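3.2 The bottle-sorting bench

The second build, which we call Lobo, came together in the shared workshop at Skusuvard during April. Kadier, our first attempt, had one arm clamped to a desk, and we learned a great deal from how badly it wobbled! For Lobo we wanted a bench that anyone with a hex key and a free weekend could put together, with two arms that could reach the same objects from opposite sides. The task we settled on is an everyday one: picking up pill bottles and standing them in order on a small raised shelf. 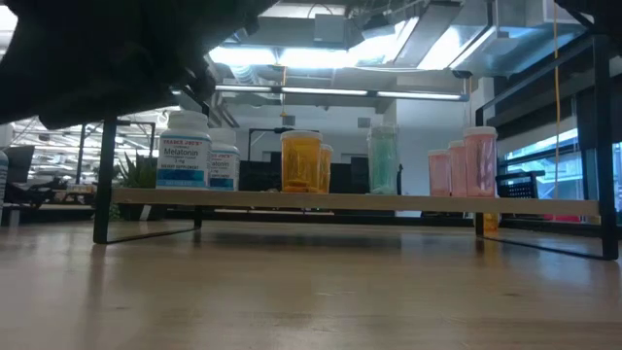 Figure 2. The riser used in the sorting task, with bottles on the plank.

Choosing the objects was half the fun. We wanted things a person might really have in a bathroom cabinet, and we wanted them to differ in ways that matter to a gripper. Height was the first of these, and the three pink bottles at the right end of the plank, stepping up from short to tall, give a nice clean test of it. Color and finish came next. See-through plastic is hard on our depth estimates, so the amber and mint-green containers earn their place, while the white melatonin bottles carry bold printed labels that the vision model picks up easily. The riser has thin legs and an open underside, and a bottle can end up below the plank as well as on it. We count that as a miss.

Both arms bolt to a border of black aluminum extrusion that runs along the edges of the tabletop. This was the single best change from Kadier. The bases can slide along the rail before they are tightened, and we tried 3 spacings before we found one where the grippers could share the middle of the table without their elbows meeting. The servo cables leave from the bases and drop off the side.
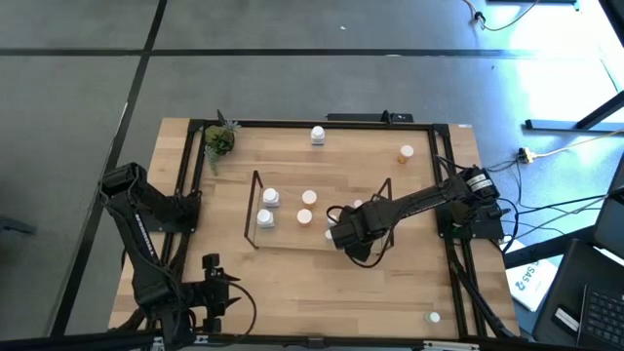 Calibration takes more than 52 minutes on a fresh build, most of it spent on the wrist joints. We home each arm, touch the gripper to marked points on the wood, and let a short script called Boster solve for the offsets. It is a simple script, and we were delighted by how well it held up from one session to the next. The remaining error shows up mainly at full reach, where the arm sags a little under its own weight. Section 3.3 describes how we correct for the sag in software, and why we left the two shoulder motors as they were.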